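ok thread. week one of swapping parts on the two-arm cell. Winby controller vs the Ralta one, plus new fingers. typing between runs so forgive me

short version for people who won't scroll: Ralta is nicer to live with, Winby is faster where it counts, and I was wrong about the fingers

rules. same arms, same wrist cams, same task, same person driving (me). 10 runs per setup, then swap. no practice runs after a swap or I'd just be measuring how awake I am

task is tip a glass jar over the trash bin, get the dark crumbly stuff inside, put the jar down without cracking it. sounds dumb. is hard. glass is a pain for cameras and the stuff sticks to the wall of the jar so you have to tilt way further than you want

Winby first. setup took most of Monday morning, all of it config. every joint wants its own limits typed in, no copy from left arm to right. got one sign flipped and the elbow went the wrong way, slowly, thank god

once it runs though. follow is tight. I move, it moves. small wrist twists come through at the far end as small wrist twists, which you really want when you're half pouring something

Ralta: plugged in, found both arms, asked me which was left. that was it. I had coffee made before I'd have finished joint 3 on the other one

but there's lag. measured 110 ms hand to wrist on mine, cheap phone timing so take it loosely. fine for picking things up. for the pour you overshoot, wait, correct, overshoot the other way. my first Ralta pour was mostly wobble

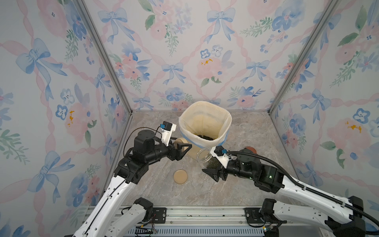 Leonie Rüegg: did you try turning the smoothing down on the Ralta before blaming the lag? default is really heavy, mine felt like driving through syrup until I changed it

fair question Leonie and no, I had not. went back and did it. halved the smoothing and the wobble is way better. still not Winby but the gap is smaller than I made it sound two posts up. there's a bit of buzz in the wrist at slow speed now, can live with that

annoying part is the setting is in a menu called "comfort". who looks for a filter under comfort

so redoing all the Ralta runs tonight with the new value. old ones go in the bin, not mixing them. yes I'm cranky about it

meanwhile fingers. I had the soft Prantl set on for months and assumed they'd win on glass. more give, more contact, right? swapped in the stiff Sturkmont ones just to have a baseline

stiff ones are better at this. didnt expect that. the soft ones bend when you lift from the rim so the jar keeps rotating a little after your hand has stopped. with stiff ones it stops when you stop

where Prantl still wins: setting down. you can be sloppy by a few mm and the finger eats it. with Sturkmont you hear every landing. clack. my neighbor at the next bench has opinions

grip force also matters more than I thought. too low and the jar slips on the tilt, too high and it squirts out sideways when you catch it on the shoulder curve. ended up grabbing nearer the rim every time

wrist cam notes for whoever asked. I kept the same cam modules for both controllers so this isn't a camera test, but each controller handles the stream its own way. Ralta dropped frames in long sessions, 2430 of them over one afternoon. Winby hardly any, though it does eat more cpu

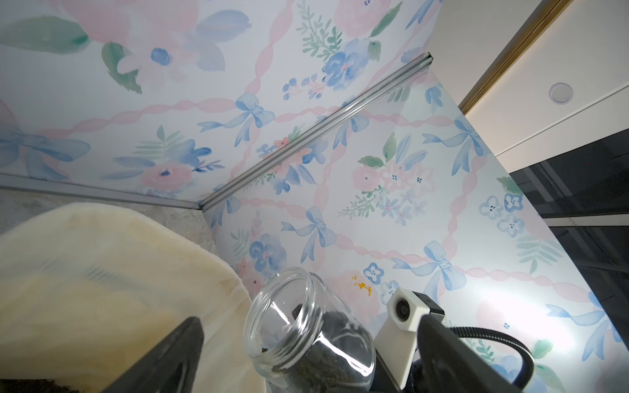

Exposure is the next thing I want to sort out. Winby lets you lock it per camera, Ralta only has one switch for both wrists and the auto mode hunts every time the arm turns. Clear glass makes that so much worse, you get those bright white streaks along the sides of the jar and the auto picks a level for them instead of for what's inside. I've been steering by the thick ribbed rim, it's the one part of the glass I can find fast when I'm coming in with the fingers on either side. Locked exposure plus a slightly darker setting is my guess, will try it on both

things I'd tell past me: label the arm cables before the first swap, write down the joint limits on paper, check the comfort menu

also zero the grippers after every finger change. forgot once and the stiff set closed on nothing and stalled, lost a good chunk of an evening hunting a "comms error" that was just that

where I am right now: Winby with the Sturkmont fingers for pouring. Ralta if somebody new is driving and it's mostly pick and place. would not buy both, I only have the two becuase one's a loaner

raw run times going up once the Ralta redo is finished, probably late. if you've got a Ralta and a fix for the dropped frames please reply here, support form just spins for me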